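Umut Işık
Altden - October 2021

Thread on power strips, following the desk move. Several people asked what I check before one goes back under a desk. Short posts, no product picks.

1/ Start with the switches. A strip with one switch per socket is easier to live with than a single master. You can kill the monitor and leave the router alone.

2/ Put it on a flat, light surface with nothing else on it. Hairline cracks in a white housing do not show up on carpet.

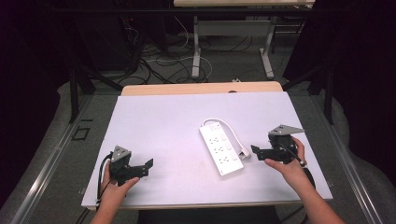
White strip with individual switches, cord looped back alongside, plug lying next to it.

3/ Cord first. Run it through your fingers from housing to plug. Flat spots, kinks or a stiff section near either end and it goes in the scrap box. No tape repairs.

4/ Then the plug. Brown marks near the pins mean heat. So does a plug that has gone slightly out of shape.

5/ Sockets. Dust packs into the recesses. Unplugged, dry brush, then tip it over and tap. No spray cleaner. Siham Bouzid asked about compressed air - fine, short bursts.

6/ Load. Read the rating on the underside and add up what you plan to connect. My desk comes to 576 W with everything on. The fan heater is not on that list and never will be. Heaters go in the wall. 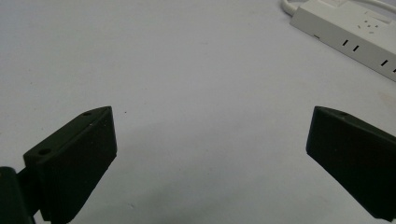 7/ Do not chain strips. If the cord is too short, buy one with a longer cord. Kadir Tuncer had 2 in series behind the Bunting printer until March and considered this normal.

8/ Storage. Loose loops, about 50 cm long, one soft tie. Winding the cord tight around the housing bends it at the same point every time, right where it enters.

9/ Label the plug end as well as the strip. Mine just say DESK, SHELF, BENCH in marker. Saves crawling.

10/ Barış Akyol asks whether surge protection wears out. Yes. If there is an indicator light and it has gone out, treat the strip as a plain one or replace it.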